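Nemgate Refurbished Desktop Tower by Drornitz

If you have a spare corner and a soft spot for computers that just get on with the job, you are going to like the Nemgate. It's a full desktop tower, taken apart, cleaned, tested and put back together in the Drornitz workshop, and it makes a lovely machine for homework, bookkeeping, old favorite games or a sewing room that needs somewhere to keep patterns!

Every Nemgate starts life as an office computer. The towers come in by the pallet, mostly from companies clearing out in October, and each one gets stripped down before anything is plugged in. Dust goes first (there is always more than you'd think), then the fans, then the drive. Old drives are wiped and replaced with a new solid state drive, so the thing starts up quickly and stays pleasantly quiet at a desk.
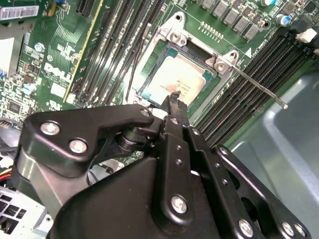
Memory is upgraded too. You can order the Nemgate with 16 or 32 GB, and both versions run the 64-bit edition of the system you choose at checkout. We love the larger one for photo editing – it keeps a big album open along with a browser full of tabs and hardly seems to notice.

The case is the standard upright kind and stands happily under a desk or on a shelf. There are 2 video outputs on the back, so a second monitor is an easy addition, and 5 USB ports for the printer, the scanner and whatever else has a cable. The side panel comes off without tools, which is great news if you like to tinker or want to add a second drive later on.

Pair it with the Cavalcanti keyboard if you type a lot. It has deep, springy keys and a cord about 70 inches long, so it reaches comfortably from a tower on the floor. The Trerkari speakers are a good match as well – small, warm sounding, and powered from a USB port.

In the box: Nemgate tower, power cord, printed setup guide, spare case screws.
Not included: monitor, keyboard, mouse, speakers.
Shipping: orders placed by noon on Friday leave the workshop the same day.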